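11 October 2022

Well, the county superintendent finally came to Ekdale Elementary today, and I am wiped out. I've been at the front office three years now and I don't think I've ever answered the phone so many times before nine in the morning. Gladys Cusi from the district called twice just to ask if the flag was up. It was up! It's always up, Gladys.

The visit was for the reading room, the one named after Miss Benavides. Amparo Benavides taught second grade in this town for longer than I've been alive (she had my mother, she had me, she had both my brothers and still speaks to us) and last April the school board voted to put her name over the door. Then it took all summer to get the letters made, and when they came the first set said BENEVIDES. Elvira had to drive them back to Ellwood herself. I was so mad I ate lunch in my car.

Anyway, the letters are right now and they look beautiful. Brass, or something that passes for brass.

The superintendent was supposed to get here at ten and walked in at 10:19, which for him is early, Elvira says. He's taller than he looks in the paper. He shook my hand and called me Linda, and my name is Lydia, but he was on his way down the hall before I could say anything and I've decided to let it go. Yurani Villca's third graders sang two songs. The second one has hand motions and the left side of the room did them backward, and Yurani just kept smiling and mouthing the words as big as she could.

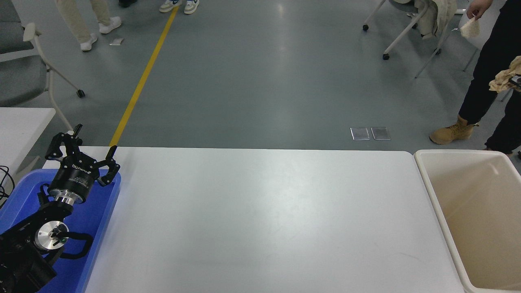 Robot arm and white table.

Miss Benavides had told everybody she wasn't going to speak, and then of course she did. She got up with no notes and told the one about the winter the boiler quit and she taught fractions in mittens. I've heard it so many times and I still laughed. Then she said she'd like the room to be noisy, please, and that a reading room where you can't hear a child sounding out a word isn't doing its job. I saw Mr. Azevedo look down at his shoes, seeing as he'd already ordered the Quiet Please sign. Sérgio is a good principal but he does love a sign.

I got a little teary. I blamed the lilies on the cake table – Elvira wasn't fooled for a second.

The superintendent talked for quite a while after that, mostly about the budget, and a bit about the bus routes out past Betancur Road, where the kids are still getting picked up in the dark. A dad in the back asked him straight out when that was going to be fixed and he said they were looking at it. They were looking at it last year too. I wrote the dad's name down so I can call him if I ever hear anything real.

The cake was lemon. There were 59 on the guest list and a whole lot more than that in the room, so I had a sliver and then scraped the board when everybody had gone. No regrets. Miss Benavides took a corner piece home in a napkin for her sister, and she stopped at my desk on the way out and said, "Lydia, you always did have nice handwriting." She'd noticed the name tags! I did those last night in front of the TV and my hand still hurts.

Home by five, shoes off, leftover soup. I have to remember to bring the big coffee urn back to the church tomorrow and find out who left a gray umbrella in the office. Also call Mom, she'll want to hear all of it, and she'll want to know what Miss Benavides was wearing (the blue suit, with the pin).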